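Perkthorpe Community Lunch Club
Progress report to the Ilora Fund, second quarter

Since our last report the lunch club has moved from one session a week to two. The Monday session continues at the church hall and the new one runs at the Sibiya Centre on the other side of town, where the bus from the Gernine estate stops outside. We had asked for funding to open the second session by the end of the summer. It opened in November, later than planned, because the lease on the kitchen took longer to sign than we had been told it would.

Attendance

We served 195 meals in the quarter across both sites. The church hall is close to its limit of 30 places and we now ask people to book by phone the week before. The Sibiya Centre session started with 12 people and has grown slowly. Most of those who come are over 70 and live alone. A few have moved over from the church hall because the journey is easier, so not all of the people at the new session are new to us.

Staffing

Chidubem Usman started as session cook in the first month of the quarter. He has his food hygiene certificate and has rewritten the menu so that both sites can work from the same weekly order. This has cut down on waste, mainly of bread and salad. Parisa Jafarzadeh continues as coordinator on the same hours as before. She is spending more of them on transport than we budgeted for, and we would like to talk about this at the next review.
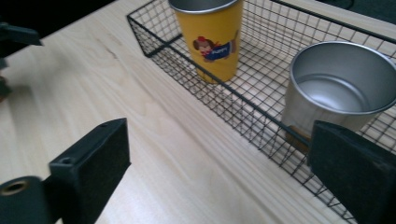

Transport remains the hardest part of the work. The minibus was off the road for 2 weeks with a gearbox fault and we paid for taxis from the reserve. The repair was covered but the taxis were not. We have since agreed with the day centre that we can borrow their vehicle if ours fails again, provided they are not using it - which in practice means mornings only.

Spending

Food costs are slightly under budget and room hire is over. The rise in hire charges at the church hall was announced after our application went in. We propose to move the underspend on food across to cover it and would be grateful for your agreement in writing. No money has yet been spent from the training line. First aid training is booked for next quarter.

Next quarter

We plan to keep both sessions at their present length, and to start a short advice slot after lunch at the Sibiya Centre, run by the housing team. Two people have asked about help with heating bills and we expect more to do so. We will also send out the yearly feedback form - large print this time, as several people could not read the last one. Results will be included with the next report, along with the full accounts.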